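5/2/26

Rain until noon, so no bean poles went up and I sat at the kitchen table with the seed packets spread out like playing cards, which I enjoy a good deal more than I would ever admit to Mekdes. She thinks I am out there working when I say I am gardening. A fair amount of it is sitting down with tea.

I have decided on the small tomatoes again. Every year I swear I will grow the big ridged ones, the kind my grandmother sliced onto a plate with salt and nothing else, and every year they split or get the black patch on the bottom and I end up eating the little ones off the vine anyway, standing up, with dirt on my hands. So little ones it is, six plants, and one big one in the pot by the steps because I can't quite let it go. Natnael says I should feed them more. Natnael says I should feed everything more, including him!

He came by at half past one when the sky cleared, with a bag of compost over his shoulder and his boots already muddy from his own plot. We got the whole back bed turned over before we stopped for lunch (eggs, the last of the bread, and that pickled cabbage of his that makes my eyes water). The soil is in lovely shape this year, dark and crumbly all the way down, and there were more worms than I remember ever seeing. I think it was the leaves. Last November I raked everything onto that bed and left it alone, mostly out of laziness, and now I am going to pretend it was a plan.

We talked for a long time about the fence. Justinas next door wants to replace the whole thing and split it down the middle, and he has a price of 900 for the lumber, which seemed like a lot to me until Natnael told me what his cousin paid. I like the old fence. It leans, and the clematis has more or less swallowed the far end, and I am sure half of it is only standing up because the vine is holding it. But Justinas has been patient with me for three years and his dog does get through the gap, so I suppose I will say yes. I asked if we could leave the clematis part until it has finished blooming and he said of course, he likes it too. I should have talked to him ages ago instead of stewing over it.

After lunch I put in the lettuce and two rows of radishes, and a row of carrots that I have no faith in at all. The carrot seed was from an old packet, with 500 printed on the front, and I don't believe a dozen of them will come up. I sowed them thick. Then I moved the rhubarb, or tried to, and found out that the rhubarb did not want to be moved – the root goes down like a tree stump and I broke the handle of the little fork on it. It was Dad's fork, the one with the green paint. I felt bad about that for longer than was sensible. Natnael thinks a new handle will fit if I soak the old wood out, and he took it home with him to try.

I came in when my back told me to, ran a bath so hot I could hardly get my feet in, and then sat on the bed in my robe and read two chapters of the lighthouse book before I fell asleep with the lamp on. When I woke it was getting dark and there was a blackbird going on and on from the chimney. I lay there listening with the window open and the smell of wet dirt coming in, and thought how long I had waited for an evening like that, all through that miserable gray February.

Supper was soup. I called Mekdes while it warmed up and we went on for over an hour, mostly about her knees and her new curtains, and whether Yabsira will really go through with the move. I said he will, she says he won't. She is usually right about him.

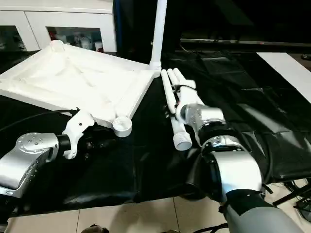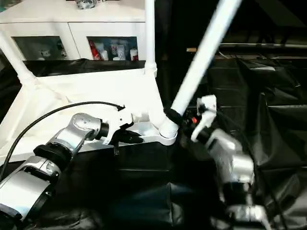

She is coming up on the train the week after next and wants to sleep in the little room, so I have to get the boxes out of there and find the good blanket. I think it is in the cedar chest under the Christmas things. I also need to ask Nahom if he can pick her up from the station, as her train gets in just when I have the dentist, and I have put that dentist off twice already.

It is past eleven now and I ought to be in bed. The wind has picked up a bit and I keep thinking about the tomato seedlings on the porch. They are tall and soft from the windowsill and one good gust would lay them flat. I have just been out in my slippers and brought them all in, and they are lined up along the counter by the bread box, leaning toward the lamp. Tomorrow, if it is dry, the bean poles. And I must water the fern in the hall, poor thing.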